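Reading time: 9 min
Shares 105 · Comments 4

Everyday Ceramics, Session 3: Glazes, Rims and Why Pots Look the Way They Do

Course handout, Rennie Evening Program

Welcome back! Last time we got as far as clay bodies and the first firing, and a few of you stayed on to ask about glaze, so I've moved that material forward and pushed slip decoration to March. Bring your notes from Session 2 if you have them. You'll want the bit on shrinkage.

What a glaze is

A glaze is a thin layer of glass melted onto clay. That's all, and I still find it wonderful. You take ground-up rock, stir it into water until it looks like thin cream, dip a pot in it, and the heat of the kiln does the rest. The powder melts, settles, grips the clay underneath and cools into glass.

Three kinds of material do most of the work. Silica makes the glass. On its own it needs far more heat than any pottery kiln can give, so we add a flux to bring the melting point down. Common fluxes come from feldspar, chalk, wood ash and a handful of minerals with longer names (see the sheet at the back of your folder). Then there's alumina, mostly from clay, and it keeps the melted glaze stiff enough to stay on a vertical wall. Leave out the alumina and your lovely glaze ends up in a puddle on the kiln shelf. I have a shelf at home with a mug permanently attached to it, if anyone would like to see it.

Colour comes afterwards, from metal oxides. Iron is the great all-rounder: in small amounts it gives straw yellows or soft greens, in larger amounts it goes to browns and near-blacks. Copper gives green in a kiln with plenty of air and, when the air is held back, it can give red. Cobalt is blue, and very strong, so weigh it carefully. Tin makes a clear glaze white and opaque, and it has done that job for a very long time indeed.

Matte and shiny

People tend to think matte glaze is unfinished or underfired, and sometimes it is! A properly matte glaze, though, is fully melted. As it cools, tiny crystals grow in the surface and scatter the light. Cool the same glaze quickly and you may get a shine; cool it slowly and the crystals have time to grow. This is why two pots from one bucket can come out of two kilns looking like distant cousins.

An underfired glaze feels different. It's dry and a bit chalky, and it will often stain if you leave tea on it. Try the wet-finger test on the sample tiles going around tonight: a dry one pulls at your skin, a good matte feels like a smooth river stone.

The rim

Now my favourite part of any pot. The rim is where your eye stops and where your mouth goes, and it's also where a piece gets knocked, so it has to please and it has to be tough. Glaze runs thin over a sharp edge. It gets pulled away from the corner by its own surface tension as it melts, then gathers just below. On a pot made of dark clay, a pale glaze can break at the edge and let the brown come through as a fine line, all by itself and with no brush involved.

You can also put the line there on purpose. The usual way is to set the pot upside down on a banding wheel, or right way up if you have steady hands, load a soft brush with iron wash, hold the brush still and let the wheel do the moving. One slow turn, then lift. If you stop to tidy it you will make it worse. I have made it worse on more bowls than I would like to admit.

A thin dark edge does a remarkable amount of work on a white piece. It gives the shape an outline, so a plain bowl looks drawn as well as made. It also ties separate pieces together. A saucer, a bowl and a cup can come from quite different moulds and still look like a family if the same brown line runs around each of them.
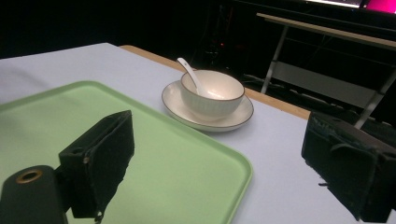 A reader of last term's handout wrote in to argue that the brown line is older than taste: kitchens wanted it, she said, as chips hardly show on a dark edge, and the prettiness came along later. I think she has a good point, and I've added it to the discussion list for tonight. I'd only say that the two ideas sit together quite happily. Plenty of things start as a practical fix and stay because we grow fond of them.

Ribs, flutes and facets

Surface texture changes how a glaze behaves, and it's a cheap thrill for any beginner. Cut shallow vertical grooves into a bowl before it dries and glaze will collect in the hollows and thin out over the ridges. A clear or slightly tinted glaze shows this best. The hollows go deeper in colour and the ridges go paler, and the whole pot seems to have been shaded with a pencil. With an opaque white the effect is much quieter, more a matter of light and shadow than colour.

Some words to keep straight, as books use them loosely:

Fluting: rounded grooves, usually vertical, cut with a looped tool.
Ribbing: raised lines, or a run of narrow ridges, often pressed from a mould.
Faceting: flat planes sliced from a thick wall with a wire or blade.

For fluting, the clay should be leather hard, firm enough to hold its shape but soft enough to take a fingernail mark. Start with a thicker wall than you think you need. Mark the top and bottom of each groove with a needle first, then pull the tool in one go from rim to foot. Go right round the pot before you judge it. The first three grooves always look awful.

Shapes that go together

A bowl on a saucer is a small lesson in proportion. If the saucer is too narrow the bowl looks as though it might tip. Too wide and the bowl looks lost. Most of us get this right by eye long before we can say why, and I'd encourage you to trust that. Throw or mould your bowl first, let it dry, then cut a few paper circles and stand it on each of them in turn. Walk across the room and look back. One of the circles will look right!

Remember shrinkage. If the bowl is dry and the saucer is freshly made, the saucer still has some way to go. Measure both when wet, write it on the base with a needle, and use the same clay for both pieces. Mixing bodies in a set is an advanced kind of heartbreak.

Ceramic spoons deserve a mention too. They look so simple, and they warp like anything. The handle wants to lift or sag in the firing, and a spoon glazed all over will stick to whatever it's resting on. Potters get around this by leaving a small patch bare underneath, by propping the spoon on little pointed supports, or by piercing the handle so it can hang from a heatproof wire. The holes are handy on a kitchen hook later.

Is it safe to eat from?

We'll spend a full half hour on this in Session 4, so only the main points tonight.

Use a glaze that is made for tableware, and fire it to the temperature on the label. A good recipe fired too cool can be a poor glaze. Keep lead out of the studio altogether. Go easy on copper and manganese on any surface that touches food, especially sour food. The lemon test is a rough home check: leave a slice on the glaze overnight, rinse it, and look for a change of colour. If it has changed, that pot is now a flower pot. If it hasn't, you've learned something but not everything, and a lab test is the only real answer for work you plan to sell.

Crazing, the fine web of cracks you see on old plates, means the glaze has shrunk more than the clay beneath it. Some people love the look (me too, on a vase). On a dinner bowl, I'd leave it alone.

Tonight's practical

You'll each have 4 test tiles and a small bisque bowl. The tiles are from our Kenen clay, and the bowls are the Flisongate stoneware you handled last time.

Wipe everything with a damp sponge and let it dry. Write your initials on the back in underglaze pencil. Dip tile one for a slow count of three. Dip tile two, wait for the shine to go off, and dip the top half again. Tile three gets iron wash along the top edge before dipping, tile four gets it afterwards. Then choose whichever edge you liked the look of and try it on the bowl, knowing full well that it will look completely different once fired. Clean the foot of the bowl back to bare clay before it goes anywhere near my shelves, please!

Masks on when you're near dry powder. The buckets of Vamport White and clear are mixed already, so nobody needs to be scooping anything.

Reading and looking

Before next session, pick one pot at home that you use every day. Turn it over. Look for the unglazed foot and the colour of the clay there, then see whether the same colour turns up at the rim. Run a finger along the edge with your eyes closed. Jot down a few lines about where the glaze is thick and where it's thin, and bring the pot along if it can stand the trip. I'd love to see some chipped ones.

The sample shelf is open for an hour before class. Handle whatever you like, and put the heavy jars back on the bottom.

105 shares
4 comments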